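Conveyor belt

From an online encyclopedia of everyday machinery

A conveyor belt is a loop of flexible material stretched over two or more pulleys, at least one of which is driven, so that whatever is laid on the upper side gets carried along. It is such a familiar thing at the grocery checkout that most of us hardly give it a thought, and yet a great deal of what we eat, wear and mail to our relatives has spent part of its life riding on one.

The earliest belts were leather, canvas or rubber, running over a flat wooden bed, and were used mostly to move sacks of grain over short distances. Rubber-covered cotton came into wide use in mines, where belts took over from carts and the patient animals that pulled them. In the town of Khunthong the rice mill kept a canvas belt 200 feet long, and the older families there still call the street beside it Belt Lane.

Light-duty belts are usually made of a woven fabric coated with PVC or polyurethane. Green, white and black are the usual colors, and the choice is often a matter of habit — bakeries tend to like white, while packing rooms lean toward green. The Follura line of fabric belts, made by Vastance, is sold in rolls of 400 feet and joined on site with a heated press.

A belt that wanders to one side is said to be mistracking. The usual cure is to adjust the tail pulley a little at a time, letting the belt go around at least five times between turns of the screw, and a good deal of patience is called for. Too much tension wears out the bearings, and too little lets the belt slip under load. 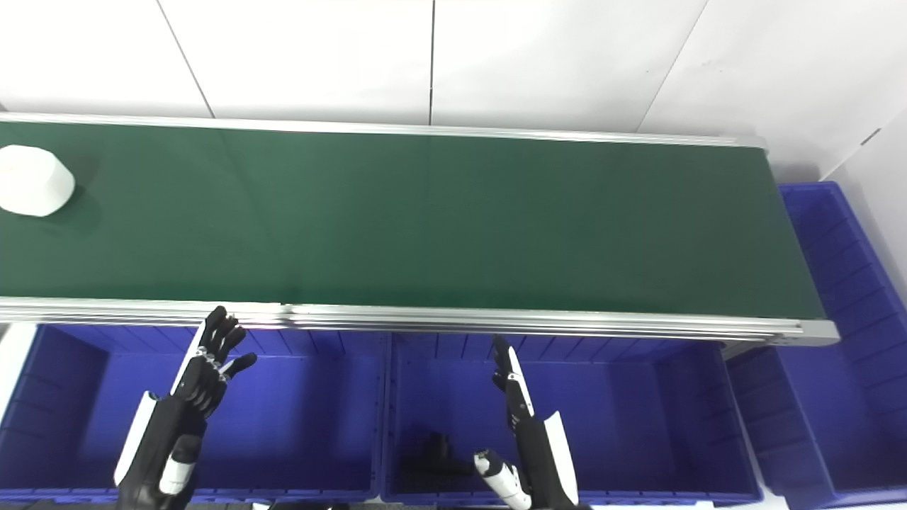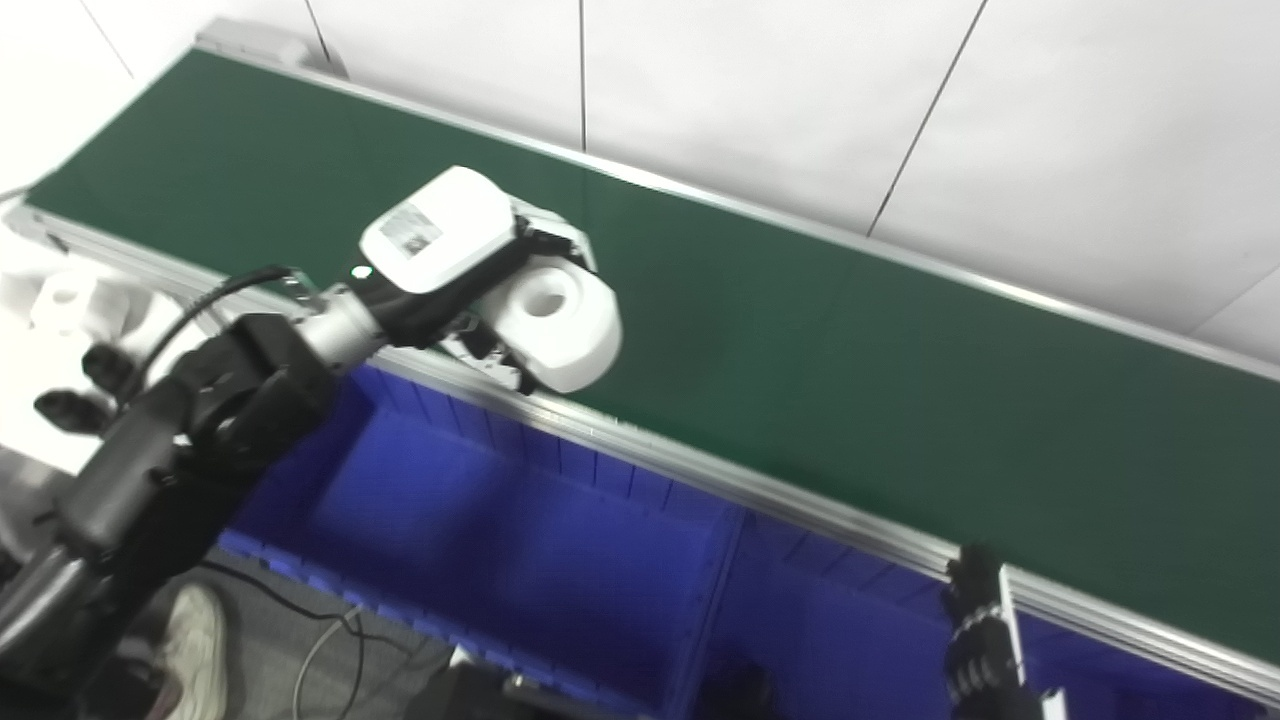
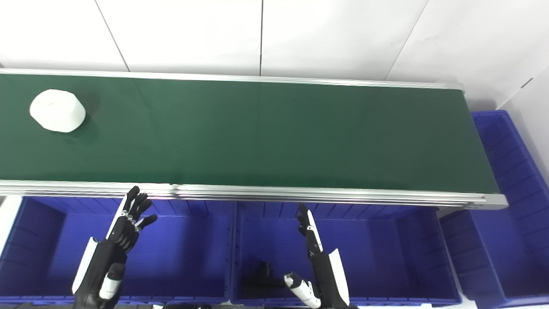

Green belts with aluminum side rails.

Reader comments

Stovula: Lovely article, but I'd add that a crooked splice can look just like mistracking. We fiddled with the tail pulley all through February before anyone thought to put a square on the joint!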